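Ticket 2708
Opened 6/28/19 by Anju Srivastava, Meltby office
Product: Kaveo shared calendar
Status: open

Hello again! It's the calendar, I'm afraid. Everything I put in from my desk computer shows up an hour early on my phone, and only on my phone. I put the dentist in for ten, the phone says nine, and I've now sat in that waiting room reading about caravans for a full hour. My computer is set to UK time, my phone is set to UK time, and I've turned both off and on again (twice for the phone, it was being slow).

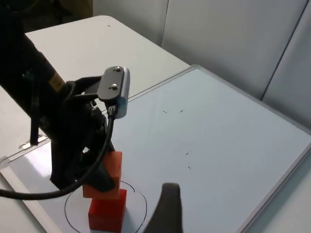
It isn't every entry either. Anything I made back in January is fine, and so are birthdays. The ones that go wrong are all fairly new, and the repeating ones are worst - our Solheim call comes up twice, once at the right time and once an hour before.

Update, after your first reply: thanks for being so quick! I did the steps in order. Signed out on the phone, deleted the app, put it back, signed in. It sat there fetching 117 entries and I got quite hopeful, but the dentist is still at nine. I also looked for the "home time zone" box you mentioned and I can't see one on the phone at all. On the computer it's there under Settings, and it's blank. Should it be blank?
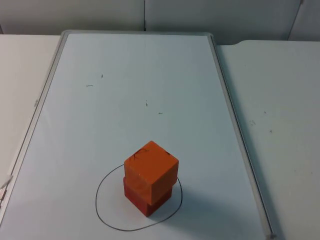
Two wooden cubes, one stacked on the other, on the whiteboard.

Update 2: right, I filled in the box with London and saved it. New entries are now correct on both, hooray! Old ones haven't budged. I opened the dentist one and saved it again without changing anything and it hopped to ten, so that does the trick, but I really don't want to open and save every single one by hand. Is there a button for doing the lot? 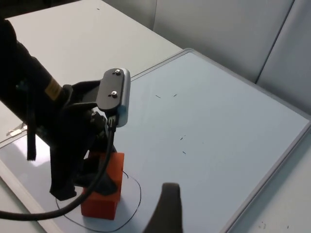
Black gripper on the end of the arm, with the cable running off to the left.

Update 3: tried the export and import you suggested, using the Markau file type. It stopped after 4 entries with "time zone missing" and then closed itself. I've not tried it again in case I end up with two of everything. The Solheim call is still doubled as well, so please leave this one open for now.

Anju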